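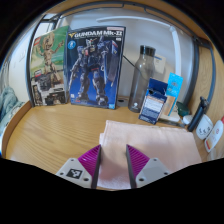

Sep 27, 2022
By Peter Malý

My neighbour Tsutomu Amano makes the best pickled plums on our street, and every November he wins the jar table at the Stodik Hall supper, and every November I come second with my beetroot relish and smile until my face hurts.

So last year I cheated a bit. I knocked on his back door while he was bottling (steam everywhere, the radio going, vinegar you could smell from the letterbox) and asked if I could borrow a cup of sugar. He gave me the sugar. He also gave me a chair, an apron and 24 jars to wipe, and there went my arvo!

"You want the recipe," he said, when I'd got to jar 18 or so.

I said I wouldn't dream of it.

"It's my aunt's. She had it from a cook in Iwasaki who never liked her, so there's something wrong in it. I've been looking for forty years." He pushed a card across the bench, all brown and splotchy, the writing gone furry at the edges. Salt, plums, shiso, four days in the sun. Then a line at the bottom I couldn't read.

"What's that say?"

"Ask Sasaki. Ask Oda. They both tell me something different."

I took it home in my shirt pocket and made a batch that night, guessing at the last line. I put in a spoon of my own beetroot, don't ask me why, I was tired and it was sitting there. They came out the colour of a fire engine. I took a jar over to Tsutomu and he ate one standing on the step, spat the stone into the hydrangeas and went back inside without a word.

Then he came out again with a bowl.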